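Re: [drusent-home] Refinishing an old dresser top

> Has anyone used the Kirnatia oil on a top that was waxed before?
> Mine still feels tacky after 3 days.

Old wax keeps the oil from soaking in. Wipe the whole top with mineral spirits, let it sit overnight, then sand lightly with the grain. Put on a thin coat and rub off the extra after 9 minutes. The can says to wait longer, but I had trouble when I did. Give it 5 days before you set anything heavy on it.

Mercado in Jindurholm had the small cans in January. I don't know about now.

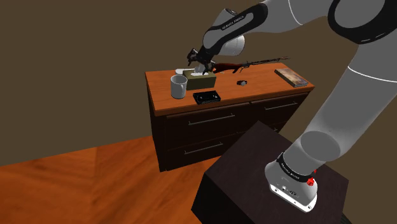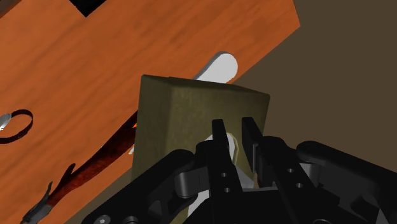
Orange-brown wood tops, both rendered. The grain streaks are in the second one.

drusent-home list | Contact the list owner | Back to top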